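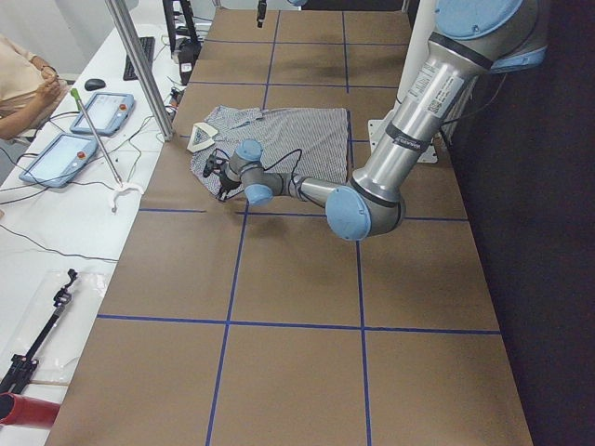

Our church in Darkel runs a clothing closet on Wednesdays, and the new pastor wants a short prayer before the doors open. Should guests be asked to join? Most come for something simple, like a striped shirt in gray and white, and some aren't believers.

**Reply 1**
No. Pray with the helpers 2 minutes early – then open up.

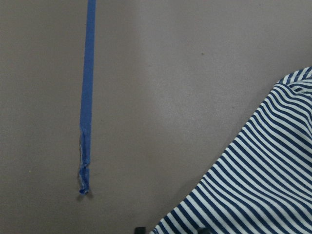 *Blue tape on a plain surface.*

**Reply 2**
We have some 40 guests a week at Pornasel. A card by the door offers prayer to anyone who asks. Few do.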